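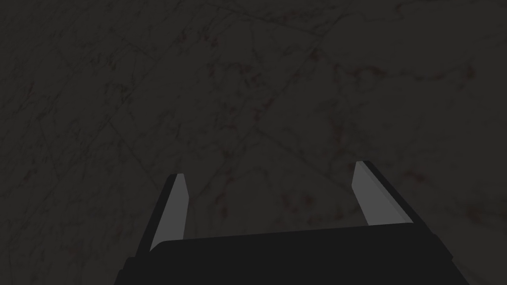

Netano: Faster Saves for a Small Puzzle Game
Project report, Liudmyla Tkachuk and Calum Innes

Netano is our puzzle game with 285 levels, and we love it, but saving was painfully slow! Every save wrote the whole game state to one 1452 KB file. For this project we split that file by level, so the game only writes what changed – a full save now takes 19 milliseconds on our test laptop. We ran it with 4 players in August and none of them lost progress. Old saves still load too. Cloud saves are next, and Calum has already started on the login screen.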